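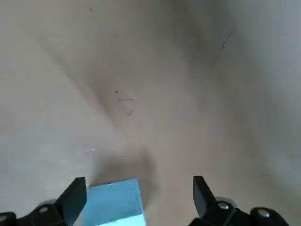 Superficie beige grisácea, con alguna marca tenue.

Informe de avance — rehabilitación del local de Ballcombe
Para: Rhydian Craddock
Periodo: hasta finales de octubre

Rhydian, te mando esto con prisa porque mañana entra el electricista a primera hora y no voy a tener rato. Lo que falte lo completo en el próximo.

Estado general
Vamos con 2 semanas de retraso sobre el calendario que firmamos. Casi todo viene de la cubierta: al levantar las tejas del lado norte aparecieron vigas podridas que no estaban en el informe previo. Sustituidas ya. El resto de la planta alta, según lo previsto.

Hecho
Cubierta cerrada y rematada. Canalones nuevos en la fachada del patio, los de la calle se mantienen.
Fontanería de los aseos, probada a presión. Sin fugas.
Tabiques de la sala de lectura y del almacén. La puerta del almacén se ha movido medio metro a la izquierda, lo pidió el ayuntamiento por la salida de emergencia.
Primera mano de pintura en el pasillo. El tono es el que aprobasteis, aunque con luz de tarde tira mas a beige de lo que esperábamos. Si queréis cambiarlo, decidlo ya.

Pendiente
Cuadro eléctrico definitivo. Beddoe nos ha dado fecha dos veces y dos veces la ha movido. He pedido presupuesto a Plandell por si acaso — sale algo más caro pero tienen material en almacén.
Suelo de la sala grande. No se puede poner hasta que la solera baje de humedad. Última medición, todavía alta.
Rampa de acceso: proyecto entregado, esperando licencia.
Mobiliario, sin pedir.

Dinero
Del segundo pago quedan 482 euros sin asignar. Las vigas se han cargado a imprevistos, que queda practicamente a cero. La partida de carpintería sube 700 euros por el cambio de puerta (herrajes antipánico incluidos). Propongo sacarlo de mobiliario, donde habíamos previsto estanterías a medida y Stetero nos ofrece unas de serie que valen igual. Necesito tu visto bueno por escrito antes de mover nada entre partidas.

Vecinos
Dos quejas por ruido, las dos del segundo piso de al lado. Hablado con ellos, ahora no se corta nada antes de las nueve. De momento tranquilos.

Qué os pido
Respuesta sobre la carpintería.
Decisión sobre Beddoe o Plandell. Si en 7 días no hay cuadro instalado yo cambiaría.
Adelantar el tercer pago, aunque sea en parte — el del suelo quiere señal para reservar la madera.

Adjunto facturas y el calendario revisado. Falta la factura de los canalones, me la mandan con el iva corregido y te la reenvío.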